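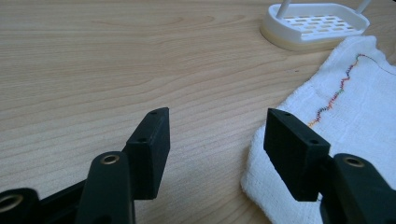
Bench top, morning, window end.

October, just gone nine. Kettle on.

Right, the sourdough starters. I said I'd write this up properly after the last muddle, so here goes, and Raimo can add his bits in the margin when he's back from Mendon.

We now have three starters on the go. The Kutton one is the old rye culture, the Antoniadis one is the white that came with the flour order, and the third is the one Heikki Ahonen began from scratch with wholemeal and tap water and which still smells a bit like nail varnish. I'm calling it Rurkanley because that's what is written on the lid of the jar and I can't be bothered to relabel it.

All three were fed last night with the same flour and the same water, equal weights, and went on the shelf over the radiator. Kutton had doubled by the time I got in and was already sinking in the middle, so it wants feeding earlier or keeping somewhere cooler. Antoniadis was domed and full of bubbles, lovely thing, smelled of yoghurt! Rurkanley had gone up a bit and had a layer of grey liquid on top. I poured that off and fed it again. Heikki thinks stirring it back in is fine, and he's probably right, but I wanted the three of them at the same thickness for the bake.

Water was 19 degrees out of the tap, colder than last month. I warmed it in the pan a little and then forgot to check it before mixing, so no number for that. Sorry. Next time the thermometer stays in the jug.

Dough for each loaf: 300 g strong white, 258 g of flour-and-water mix taken off the starter (yes, I know, I was aiming for 250 and the spoon slipped, so I matched the other two to it), then water until it felt right. Salt after the rest. I did write the water down for Kutton but the paper got wet and I can't read it.

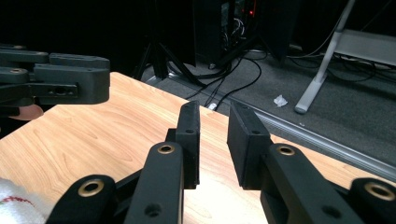 Folding went all right. I did four rounds on each, half an hour apart or a bit more when the phone rang. Antoniadis came together on the second round and held its shape nicely. Kutton was sticky the whole way through, as rye always is in my hands, and I ended up using the scraper far more than I'd like. Rurkanley stayed slack. I kept thinking one more fold would sort it out, and then it tore, so I left it alone.

Raimo Heinonen has a theory that the slack ones come from the starter being too acid by the time it goes in, which eats away at the gluten. I'd like to test that by using Rurkanley much younger, while it's still on the way up. It'd mean someone being here at six with a spoon – not me, please.

Baked in the covered pot, lid off for the last stretch. Kutton: dense, dark, very good with butter, bit gummy near the base so I cut it too early. Antoniadis: best crust we've had out of that oven, and the slash opened properly for once. Rurkanley: flat as a hat, but the flavour was the most interesting of the lot, sharp and a little nutty. Heikki took half of it home.

To do:
Feed Kutton before lunch and move it to the windowsill.
Dry some Antoniadis on baking paper as a spare.
New jar for Rurkanley, the lid's cracked.
More rye flour, we're down to the bottom of the bag.
Ask Raimo where he put the small scales.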